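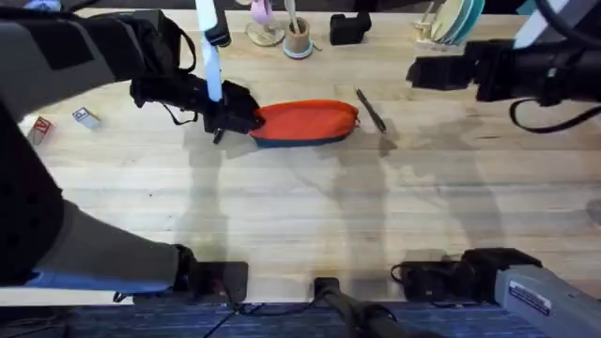
Platz 2, linker Arm am orangen Etui

Start > Support > Tickets > Vorführtechnik

Ticket 707 - Tag der offenen Tür, Standort Hudcombe
Gemeldet von: Eirlys Lewis, 4. August 2019
Status: in Beobachtung

Fehlerbild: Linker Arm stoppt beim Anfahren des Etuis, Pista meldet Zeitüberschreitung. Etwa 10 Abbrüche am Vormittag, rechter Arm unauffällig.

Maßnahme: Zeitlimit angehoben, Greifer neu referenziert. Danach 46 Durchläufe ohne Meldung. Protokoll an Opoku gesendet - Antwort steht aus.
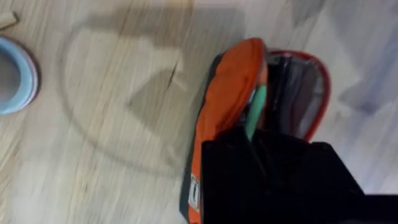
Muss Pista nach der Änderung des Zeitlimits neu gestartet werden?
Der neue Wert gilt ab dem nächsten Durchlauf, ein Neustart entfällt.

Ähnliche Tickets
- Referenzfahrt bricht ab
- Besucherbetrieb Kultitz, Juli

Kontakt | © Pista Support | Nach oben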